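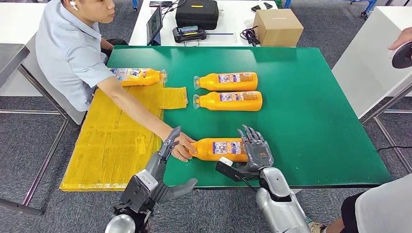
Comparing two control modes for a multi-finger hand on bottle pickup
Group 2 final report, Intro to Manipulation, December
Iulian Ursu, Ecaterina Văduva, Herman Tarigan
Lab supervisor: Virgil Manole

Goal

Pick up a plastic bottle that is lying on its side, lift it, hold it, put it back down. Same robot, same hands, two ways of closing the fingers. Mode A is position control, fingers go to a preset pose we recorded by hand. Mode B is current limited, fingers keep closing until the motor current hits a threshold and then stop. We wanted to know which one the Ferklow team should use as default for their tidy-up demo. They were using A becuase it was already there.

We also wanted to compare against the old two-jaw gripper from Hesimari but the adapter plate didn't fit the wrist and the new one came too late. So that part of the proposal is dropped. Sorry Virgil.

Setup

Robot at the green table, bottles on their sides. Orange bottles, picked because they show up well against the green and the head camera segmentation hardly ever loses them. The printed label is a different story, see Problems.

Right hand does the grasp. Left hand stays near the cap end and only comes in if the bottle starts to roll. We planned to have the left hand do half the trials but its thumb calibration drifted between sessions and we ran out of time to redo it.

Controller is the Skokness box, stock firmware. Finger commands go through Herman's script, which logs commanded pose, actual pose and current for each finger. Log files are in the group folder, the ones marked "old" are from before the time sync fix, don't use them.

Procedure

Operator puts a bottle in reach. Second person starts the script. Third person has the stop button and does nothing else. Robot moves to pre-grasp, closes, lifts 10 cm, waits, lowers, opens. We wrote down one of: good, slipped, missed, dropped. "Slipped" means it moved in the hand but stayed up. We argued about a few of those.

A handover was added late, person holds the cap end and lets go once the fingers have closed. Only did this in mode B. It isn't in the results, too few tries, but there are notes at the end.

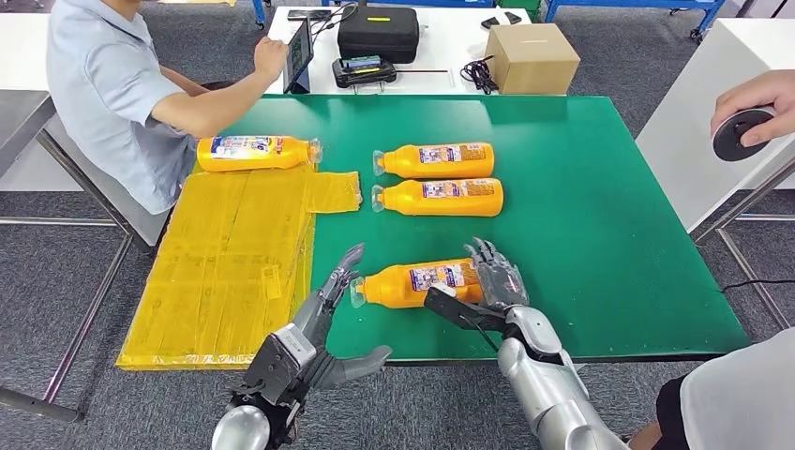 The grasp point we settled on is the rear half of the bottle, away from the cap. First version went for the middle and the thumb kept landing on the edge of the label, which seems more slippery than the bare plastic. Going further back helped in both modes. Downside - the bottle hangs cap-down a bit when it's lifted, more so when full.

Results

Mode A was fine as long as the bottle was where the script thought it was. Off to the side by more than a finger width and one finger touches first, pushes, bottle rolls. Most of our misses in A are that. When it did get a grasp it was a firm one, nothing dropped.

Mode B handled bad placement a lot better. Fingers that touch early just stop and the others catch up. But slower, and the threshold matters a lot. At 300 mA the hold was good with full bottles and it dented the empty ones. Lower than that and the full ones slipped. We left it at 300 and used full bottles only for the final set, so keep that in mind when reading the table (appendix 1).

In the final set mode B had 2 failures, both slips. Mode A had 9, nearly all misses. Same number of trials for each. We don't think the set is big enough to say more than B is better when placement is sloppy.

Problems

- Depth camera returns junk on the clear cap. Grasp planner thinks the bottle is shorter than it is. We hardcoded the length.
- Glossy label gives reflections with the ceiling lights on. Turned off one row, better.
- Ring finger on the right hand lags up to half a second after a long run. Warm motor maybe? Did not check temprature.
- The Mensah tablet app lost connection a few times mid trial. Those trials were thrown out and redone.
- Cables on the back of the hand limit how far the wrist can roll. Ecaterina rerouted them once, they crept back.

Handover notes

Biggest issue is timing. If the person lets go early the bottle tips, if they hang on the current climbs and the script thinks the grasp is done. Aurel Pană suggested using wrist force instead of finger current for the release signal. Sounds right, not tried.

Left to do

Redo left hand calibration. Empty bottles at a lower threshold. Adapter plate for the two-jaw gripper, drawing is done, file is in the group folder under hardware.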